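Tarnura small objects – notes on the set

README, October version. Written fast, will get cleaned up when Sarita is back. Ask me (Abhishek Tyagi) if something is missing.

What this is

Photos and labels of small household things lying in a shallow tray. Stuff from bathroom drawers, toy boxes, the bottom of a bag. 2168 labeled pictures at this point. 24 object types. Most pictures have several things in them, a few have one.

Started as a sorting list for Kerkier, who wanted to know what people leave behind in rented rooms. Got bigger. The Kerkier list is still in the folder kerkier_old, don't use it, the names dont match anymore.

Where the things came from

Pushpa Pandey gave most of the bathroom and hair items. Toys from Narendra's kids, plus one bag from a Sunday flea market. Blocks came in a mixed box, some have no maker on them so the maker column is blank. Blank means unknown. Please don't fill it in from guessing.

Nothing was bought new apart from 3 hairbrushes.

The tray

Gray metal, shallow, walls at an angle. Speckled floor. Two small holes drilled in it – those are not objects and should not get a box. We had them labeled as "coin" in the first round, which Ravindra caught. Fixed now in all the files I know of.

Tray sits on a wooden table. Table has stains. Also not objects.
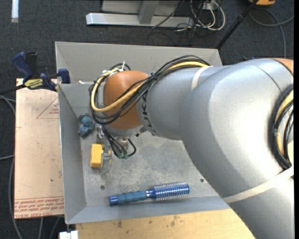

Labeling rules, short version

Box goes around the whole thing, handle included. For hairbrushes that means handle and bristles in one box, never two. First batch had separate boxes for the head and the handle, merged by hand, so if you find a leftover send it over.

Color goes in its own column. Main color only. A blue brush with silver-tipped bristles is blue. Gray on gray is hard, small gray things on the gray floor were looked at twice and still some got missed.

Things that touch each other: one box each if you can tell where one stops. If you can't, one box and write "group". Small toys are the usual problem here. Two figures pushed together, or one figure with a big head? Write "group" and move on.

If you don't know what it is, write "unknown small". Do not invent a name. There are 200 of these at the moment and that's fine.

Anything outside the tray is ignored. Cardboard, cables, printed text, all of it.

Columns

picture – file number
type – one of the 24, or group, or unknown small
color – main color
maker – often blank
box – left, top, right, bottom
who – initials of the person who labeled it
note – free text, mostly Sarita Kaushik complaining about blocks

Initials: SK, RN, NN, PP, AT. RN is Ravindra Nautiyal and NN is Narendra Nautiyal, they got swapped in the early files. Doesn't change the labels, only who to blame.

Known problems

Too much blue. We had a lot of blue things and it shows. If you sort by color only you will get a funny result.

Blocks and erasers mixed up, mostly the yellow ones. Seen from the side they look the same. Being rechecked.

Hair items are well covered, kitchen items are thin. Fabbri promised a box of kitchen bits, not here yet.

Spelling – "cilinder" and "cylinder" both show up in the note column. Search for both.

Using it

Free to use for sorting work, teaching, search tests. Say where you got it. Don't pass on kerkier_old. The Jisteo copy is behind this one and is missing the merged hairbrush boxes, so take it from the main folder.

Corrections go in the sheet called fixes, one line each, with the picture number. No picture number, no fix. I go thru the sheet when I have an evening free.

To do

- recheck yellow blocks
- split "toy small" into at least two types, Narendra has a proposal
- more gray things
- pick one spelling of cylinder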